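Quick note before anything else: if you only want the word list, it's in `lists/omlow-words.csv` and you can skip the rest of this. The rest is me rambling about how the thing works and what's in the box.

# Omlow – the tray memory game, our version

You'll know this one from children's parties. Things on a table, everyone has a good stare, a cloth goes over the top, and then you try to say what was there. We've been playing it at our language evenings since April and it has grown into a proper little collection, so I've put it all in one folder where people can find it (and so Hanna stops asking me to email it to her!).

## What's in the folder

- `lists/` – one file per layout, saying what went on the table
- `lists/omlow-words.csv` – all 142 words we use, in English, Ukrainian and Norwegian
- `rules.md` – the short rules, one page, prints nicely
- `scores/` – old score sheets, typed up by Oksana Yatsenko, up to the summer break
- `photos/` – layouts, where we remembered

The Norwegian column is Gøran Halvorsen's and the Ukrainian is by Uliana Prokopenko and Volodymyr Nazarenko, who don't agree about the word for packing tape. Both versions are in, split by a slash. Please don't "fix" it.

## How a round goes

Everybody gets 90 seconds to look. No touching and no writing. Then the cover goes on and you get a pencil back. One point for each thing in any language, two if it's in the language you're learning. We used to give a bonus for colours too, but the adding up took longer than the game, so that's gone.

First to 100 points wins the evening. With a big group that can be a long evening! Bring biscuits.

## Choosing the things

I've become a bit obsessive about this. A good layout wants a mix: a couple of things everyone can name in their sleep (a cup, a ball), a couple you know perfectly well but never have to say out loud, and something to eat. The roll of packing tape is brilliant for the middle category. People can see it in their heads, they're waving their hands round in circles, and the word just won't come. The folding fan does the same job, and ours is dark red with a cream edge, so the colour words get a workout as well even though they don't score any more. 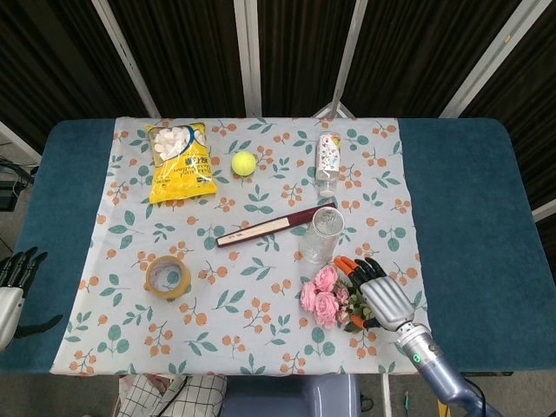 The other thing I'd say is watch your tablecloth. I love the one with the orange berries and the green leaves, it cheers the whole room up, but a busy pattern does make it harder, and anything clear is a swine to remember on it. Glass cups go missing from people's answers all the time, and so do little clear plastic bottles. If you've got beginners in, use something plain. If you've got Volodymyr in, use the berries.

Artificial flowers are worth having. Pink roses don't wilt, they go back in the box at the end, and you get "rose", "leaf" and "flower" out of them (we accept any one of the three, but only one, sorry Hanna). Sweets are good too, though keep the bag closed until after the scoring. The bright yellow bag with the white sweets gets remembered by practically everyone. It's a gift to the beginners, so I put it in whenever there's somebody new.

Spread things out more than feels natural. My early layouts were all bunched up in the middle and people at the far end complained, quite rightly.

## File format for the lists

Plain CSV, one thing per line:

```
thing,colour,level,notes
tennis ball,yellow-green,1,
folding fan,dark red,2,keep it closed
packing tape,tan,3,see argument above
```

Level is 1 to 3 and it's my own opinion, nothing cleverer than that. Leave notes blank if you've nothing to say.

## Known problems

- Some accented letters went funny in the older score files. Opening them as UTF-8 sorts out most of it.
- `barroso.csv` is a layout of kitchen things named after the café where we first tried it. It's too hard. I keep meaning to cut it down.
- Player names in `scores/` are initials only, and there are two people with H.

## Adding your own

Please do! Copy any file in `lists/`, change the contents, send it to me or to Hanna Mykhailiuk. New words go at the bottom of the big list and I'll sort them when I get a minute. A missing translation is fine, just leave the gap and Uliana will pounce on it.

Use it, print it, change it, no need to ask.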